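The School of Small Gray Things

At Wiritz, the pupils have two fingers per hand and no sense of embarrassment. They can be shown the same thing 388 times and never sigh. Their teachers are less fortunate.

The company occupies the back half of a former button warehouse in Skoserby, where since May it has been building what Fermín Bustos calls "a library of not dropping things." Bustos runs data collection. He used to tune pianos, a job he says had better conversation.

The idea is simple enough to fit on a mug. A person steers the arms through a small chore, the computer records the cameras and the joints, and the whole attempt becomes one example, or episode. Collect enough episodes and a learning system starts to guess what a hand should do next. How many is enough? "More," says Bustos, who has 2837 of them on a shelf of hard drives and the look of a man who has watched most.

Handing small, flat things from one gripper to another takes up a good part of the day. You or I would do it while talking on the phone. For a pair of arms it is a negotiation. One side has to hold on, the other has to arrive at the right angle, and somebody has to let go second.

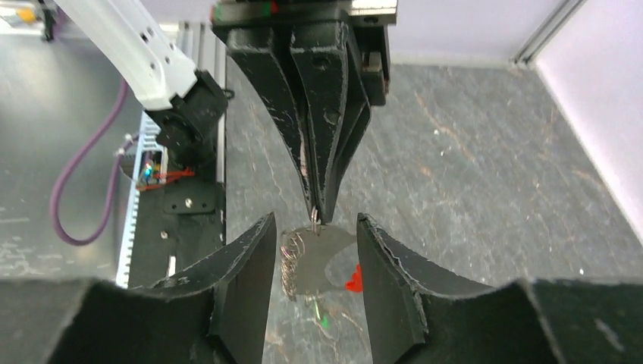
Close quarters: two grippers and one thin gray piece, from the wrist camera.

I was given a turn. My first episode lasted 171 seconds and was filed under a heading I was asked not to print. The controls are light, almost polite, and they copy everything, including the little wobble you make when you think about lunch.

Wobbles, I learned, are welcome up to a point. The team's labeling software, Tremell, lets a reviewer keep a clumsy episode if the operator recovered from the mistake. A system raised only on perfect handovers has no idea what to do with a crooked one. Dithering is another matter. Bustos throws out anything where the operator stops to admire the view.

He played me one of his own rejects, in which the arms hover for a very long time. "I was deciding whether to sneeze," he said, and marked it for deletion.

The next batch goes to Troncoso, the training cluster down the hall, which shares a circuit with the kettle. Tea is at four. Training starts after.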